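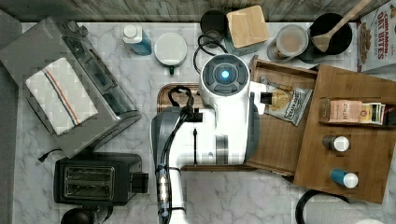
Resources > For Authors > Production > Checking Page Proofs

Last updated: January

How to Check the Page Proofs of Your Novel

Page proofs are the typeset pages of your book, sent to you before the file goes to the printer. You have already been through the edit and the copyedit, so the words should be settled. Your job now is to catch errors and leave everything else alone.

Before you start

Read the cover note from your publisher. It will give a return date and say whether changes should go on paper or in the PDF. My last proofs came from Bidia with 18 days to turn them around. That was enough for two full readings with a few days off between them.

You will need:

The proofs, printed on one side if you can manage it
The final copyedited manuscript
Your style sheet
A red pen and a pencil
A ruler or a strip of card

If your publisher sends only a PDF, print it anyway for the first reading. I miss fewer errors on paper.

Step 1: Look at the pages without reading them

Go through the whole stack and check only the furniture of the book. Page numbers should run in order. The running heads should carry the right title and the right name, spelled the way you spell it. Chapter numbers should match the contents page. In one set of mine, chapter 33 was headed 32, and I had read past it twice.

Look for missing line spaces at scene breaks too. A break that falls at the bottom of a page often disappears, and the reader goes straight from one scene into the next. If it happens, write "insert line space" in the margin and circle it.

Step 2: Read against the manuscript

Put the manuscript on the left and the proofs on the right. Move the ruler down one line at a time. You are checking that nothing was dropped or repeated when the text was set. Italics are the most common loss, followed by accents in names. A minor character of mine called Valter Björklund lost his umlaut on every page after the first.

Stop after an hour. Pencil a mark where you stopped and come back later.

Step 3: Check continuity

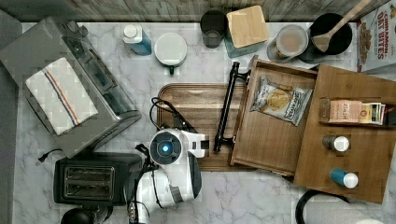

Continuity is your last chance to fix facts inside the story — ages, dates, eye color, which hand has the ring. Make a list for each main setting and write down the page number every time an object is mentioned. Household scenes need the longest lists. Take a kitchen counter with a steel toaster oven, a folded dish towel over the top of it, a black two-slot toaster and a blue spray bottle with a white cap. Any one of those could be in the wrong spot or the wrong color by the next chapter, and a character who puts bread in the toaster on one page can end up taking it out of the oven on the next.

Do the same with places. My second book is set in a town called Zarnbridge, and I kept a hand-drawn street map next to the proofs. It showed me that a character turned left out of the post office and arrived at a shop on the right.

If you find a mistake, use the smallest fix that works. Changing one word for another of the same length is ideal. Adding a sentence can push lines onto the next page and upset the rest of the chapter. 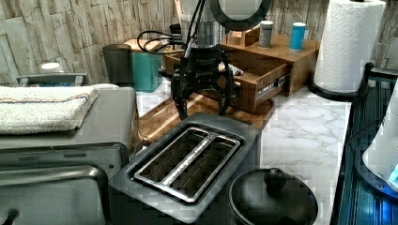
When you do have to add words, look for the same number to cut in the same paragraph. Mark both changes together so the typesetter can see that they balance.

Step 4: Read it straight through

Leave the proofs for a few days, then read them as a book. Don't look at the manuscript this time. Read dialogue aloud. You will hear doubled words and missing ones.

Step 5: Mark your changes clearly

Put the mark in the text and the instruction in the margin on the same line. Use red for the printer's errors and pencil for your own changes, unless your publisher asks for something else. Some contracts charge the author for changes above a set limit, so check yours before you start rewriting.

My editor, Fitzgerald Castellanos, also likes a typed list with page, line, old text and new text. It takes an evening to make and saves a phone call over handwriting.

Step 6: Return the proofs

Scan or photograph every marked page before you send anything. Keep that copy until you have the finished book in your hands. If you won't make the return date, tell the publisher early and send the chapters you have finished.

Sign up for our newsletter and get new author guides by email. You can unsubscribe at any time.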